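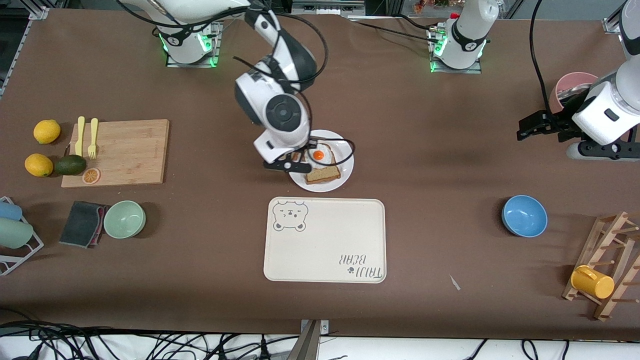
Who Eats Breakfast, and What? A Food Diary Study of First-Year Students

Project report, submitted 4 November 2020
Group members: Naheed Usmani, Taner Bozkurt, Ute Ostermann
Project supervisor: Birgit Kuhlmann

Why we picked this topic

All three of us have different breakfasts, and that is really how the project started. Naheed grew up with paratha and sweet milky tea, Taner's family puts out olives, cheese, cucumber and bread and sits for an hour, and Ute eats muesli standing up at the counter. In the first week of the course we got into a long argument over whether soup can be breakfast (two against one, and Ute has since changed her mind). When the project list went up and we saw "everyday habits" on it, we had our topic in five minutes.

We also wanted something we could do without lab equipment. Most of our fieldwork had to happen by email and phone this year, and breakfast turned out to be perfect for that. People love talking about it! We had expected to chase our participants for answers, and instead some of them sent us two pages on a single bowl of porridge.

Our main question was: what do first-year students eat in the morning after they move away from home, and how much of it comes from the home they left? We had two smaller questions on the side. Does it matter whether you share a kitchen? And do people cook anything hot on a class day?

How we did it

We sent a short questionnaire to 300 first-year students through the department mailing lists. It had 17 questions, most of them tick-box, with two open ones at the end. We got 100 usable answers back. At the end of the form people could sign up for the second part, the food diary, and 55 of them did.

The diary ran for one week. Each morning the participant wrote down what they ate and drank, when, where they were sitting (or not sitting), who else was there and how long it took. We asked them not to change anything for our sake, and we didn't ask for calories or weights. Ms. Kuhlmann advised us strongly to leave those out. She pointed out that as soon as you ask people to weigh their food they begin eating for the scale, and also that it can be an unpleasant thing to ask of somebody who has a hard time around food. We are glad we listened. Anyone could skip a day or drop out with no explanation.

Before that, in May, we tried out an early version of the diary on ourselves and on our roommates. It was far too long. Taner's roommate gave up on the second day and wrote "I was asleep, as any reasonable person would be" in every remaining box. We cut it down to one page after that.

We sorted the diary entries by hand into groups: bread and spreads, cereal and porridge, eggs, leftovers, pastries or snacks bought on the way, drink only, and nothing. Two of us sorted each entry separately and then compared. Where we disagreed, the third person decided. The hardest case was a banana eaten on the bus. Is it a snack bought on the way if you brought it from home? We ended up adding a group called "carried from home," and it filled up quickly.

What we found

Bread won, and by a lot. It was the most common breakfast in both the questionnaire and the diaries, and it hardly mattered where people came from. What they put on it mattered a great deal. We had jam, hazelnut spread, cream cheese, peanut butter with sliced apple, chili oil, cold butter in slabs, and one very detailed entry on anchovy paste. If we did the project again we would do it only on spreads.

Eggs surprised us. In the questionnaire, many people ticked eggs as their favorite breakfast, with a fried egg on toast named again and again in the open question. In the diaries eggs barely appeared on class days. They came out on free days, and nearly always later in the morning. One participant wrote that a fried egg is "for when I have time to wash the pan," and several others said the same thing in their own words. The egg itself cooks in a few minutes. The pan is what stops people, and especially a shared pan that somebody else has left in the sink.

This brings us to kitchens. We had guessed that students in shared kitchens would eat together more often, and in the evening they may well do. In the morning they mostly avoid each other. The diaries are full of people waiting in their rooms until the kitchen goes quiet, or keeping a box of cereal on the bookshelf so they don't have to go in at all. Ute did a follow-up phone call with four participants about this and they were all very cheerful about it. They like their roommates. They just don't want to speak to them before nine.

The exception was a floor where somebody had started making a big pot of porridge and leaving it on the stove with a note. Three of our diary keepers lived there, without us having planned it, so we got the same pot from three sides. It was described as "lovely," "a bit thick" and "the reason I go to morning lectures."

On our main question, the answer was more mixed than we had hoped. People kept the drink from home and gave up the food. Tea drinkers stayed tea drinkers and brewed it the way their parents do, sometimes with a lot of effort. Naheed recognized her own habits here, down to the small saucepan. Food from home moved to the weekend, or to phone calls. Several people wrote that they eat breakfast during a video call with their family, and two said that they cook something proper for it so that nobody at home worries.

Skipping breakfast was common, but it was not always the same students. Most diaries had at least one "nothing" in them, usually on the day with the earliest class. Only a few people skipped all week, and those wrote quite contentedly that they had never been hungry in the morning and had eaten that way at home too.

Interview with a bakery

We wanted one view from the other side of the counter, so Taner called Jörg Lindemann, who runs a small bakery close to the campus. He talked for almost an hour. According to him, students buy in two waves, one just before the first lecture and a larger one in the first break, and the second wave buys sweeter things. He told us that cheese rolls sell early and cinnamon buns sell late, and that the buns go fastest during exam weeks. He also keeps yesterday's rolls in a basket at a lower price and says they are gone before the fresh ones. This fit our diaries nicely, where the "bought on the way" entries were often written down as two separate breakfasts.

What we would do differently

Our participants chose to take part, so they are probably people who find breakfast interesting. We can't say much about those who never answered. A single week is also short. We ran the diary during normal teaching, and exam time would surely look different.

We should have asked about money. We left it out because it felt nosy, and then people brought it up anyway in the open questions. The price of butter came up more than once. A careful question with a "prefer not to say" box would have been better than nothing.

Our sorting groups were also too neat. Rice with last night's curry went in as "leftovers," but for one participant this is simply what breakfast is, and she cooks extra in the evening on purpose. She wrote to tell us so, very kindly, and we have added a note to the table in the appendix.

Finally, start the spreadsheet on the first day. We kept the first diaries in three different files with three different ways of writing the time, and it took Naheed an entire evening to put them together.

Thanks

Thank you to Ms. Kuhlmann for reading two drafts and for the advice about the scales, to Mr. Lindemann for his time, and to everyone who filled in a diary before they were properly awake. The blank questionnaire and the diary page are in the appendix, and other groups are welcome to use them.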